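Consórcio Vorndale abre período de candidaturas ao mecanismo de apoio jurídico a redações locais

Vorndale, 10 de janeiro de 2025

O Consórcio Vorndale para a Liberdade de Imprensa abriu o período de candidaturas ao Mecanismo de Apoio Jurídico a Redações Locais, instrumento destinado a órgãos de comunicação social de pequena dimensão que enfrentem ações cíveis, procedimentos por difamação ou recusas de acesso a documentos administrativos. O regulamento foi aprovado em novembro pela assembleia geral do Consórcio e aplica-se a todos os processos cuja primeira notificação tenha sido recebida após a data de aprovação.

O mecanismo é executado no âmbito do projeto Pindine, que reúne a associação Koter, responsável pela triagem e pelo acompanhamento dos pedidos, e o gabinete jurídico Hegarty, responsável pela emissão de pareceres e pela representação em juízo.

Âmbito de aplicação

São elegíveis as publicações periódicas, as rádios de cobertura local e os meios exclusivamente digitais que disponham de estatuto editorial publicado, identifiquem o diretor ou responsável editorial e divulguem a respetiva estrutura de propriedade. Os jornalistas independentes podem candidatar-se a título individual, desde que comprovem a publicação regular de trabalho jornalístico no período anterior ao pedido.

Ficam excluídos os boletins institucionais, as publicações editadas por partidos políticos e os suportes de natureza predominantemente publicitária. A existência de financiamento público não constitui motivo de exclusão, devendo contudo ser declarada no formulário.

Modalidades de apoio

O apoio é prestado em 3 modalidades. A primeira consiste na análise jurídica prévia de peças ainda não publicadas, com indicação dos riscos identificados e das fontes documentais que convém reforçar. O parecer não tem carácter vinculativo e a decisão de publicar cabe exclusivamente à direção editorial.

A segunda modalidade abrange a representação em processos judiciais, incluindo a contestação, a produção de prova e a fase de recurso. A cobertura inclui custas e honorários até ao limite fixado para cada processo na decisão de concessão. As indemnizações, multas e sanções pecuniárias não são abrangidas.

A terceira modalidade respeita a pedidos de acesso a informação detida por entidades públicas. O gabinete Hegarty redige o requerimento, controla os prazos de resposta e, em caso de recusa ou silêncio da entidade requerida, prepara a queixa ou a ação correspondente. Os requerimentos e as respostas serão integrados num arquivo consultável, expurgado de dados pessoais.

«Uma redação com dois ou três jornalistas dificilmente consegue responder a uma petição inicial extensa e manter, ao mesmo tempo, a edição seguinte», declarou Unathi Zulu, responsável pela coordenação do projeto Pindine. «O regulamento foi redigido para que o pedido de apoio possa ser apresentado com os documentos que a redação já tem em seu poder.»

Tramitação dos pedidos

Os pedidos são apresentados através do formulário eletrónico da Koter, acompanhados de cópia da notificação recebida, do texto ou da gravação em causa e de uma exposição sucinta dos factos. Nos pedidos relativos a peças não publicadas, a exposição pode omitir a identidade das fontes. Nenhum elemento do processo de candidatura obriga à revelação de fontes confidenciais.

A triagem verifica a elegibilidade do requerente e a completude da documentação. Quando faltem elementos, o requerente é notificado para os juntar, ficando o prazo de decisão suspenso até à receção. A decisão sobre os pedidos completos é comunicada no prazo de 30 dias. Nos casos em que esteja a correr prazo judicial, o requerente deve assinalar a opção de tramitação urgente e indicar a data-limite.

A apreciação de mérito compete a um painel composto por 2 juristas e um jornalista. Os membros do painel estão sujeitos a declaração de interesses e não participam na apreciação de pedidos em que intervenham órgãos com os quais mantenham relação profissional. São ponderados a relevância pública da matéria, a capacidade financeira do requerente e a natureza do procedimento, com prioridade para as ações que apresentem indícios de utilização abusiva do processo judicial.

Das decisões de indeferimento cabe pedido de reapreciação, a apresentar por escrito e com fundamentação. A reapreciação é feita por um painel de composição diferente.

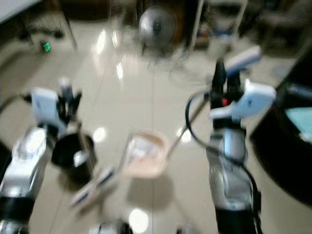 O regulamento prevê um teto de 100 pedidos no primeiro ciclo de execução. Atingido esse número, os pedidos subsequentes transitam para o ciclo seguinte pela ordem de entrada, com ressalva dos que se encontrem em tramitação urgente, os quais são apreciados independentemente do teto.

Confidencialidade e conservação de dados

Os documentos entregues são conservados em sistema de acesso restrito, distinto do utilizado para a gestão corrente da Koter. O acesso é limitado às pessoas afetas à triagem, ao painel e ao gabinete Hegarty. Concluído o processo, os documentos são devolvidos ou eliminados, consoante a opção indicada pelo requerente, com exceção dos elementos cuja conservação resulte de obrigação legal.

A divulgação pública do apoio concedido depende de consentimento escrito. Na falta deste, o processo é contabilizado apenas para efeitos estatísticos, sem identificação do órgão, da localidade ou da contraparte.

Acompanhamento e relatório

O Consórcio publicará um relatório de execução no final do ciclo, com dados agregados sobre a tipologia dos procedimentos, a duração média dos processos e o sentido das decisões. O relatório incluirá ainda uma secção dedicada às recusas de acesso a documentos administrativos, organizada por fundamento invocado.

Os requerentes apoiados comprometem-se a comunicar à Koter qualquer acordo, desistência ou decisão que ponha termo ao litígio.

Informações complementares

O regulamento integral, o formulário e o modelo de declaração de interesses estão disponíveis na página do projeto Pindine. Os pedidos de esclarecimento da comunicação social devem ser dirigidos a Unathi Zulu, coordenação do projeto Pindine, Consórcio Vorndale para a Liberdade de Imprensa.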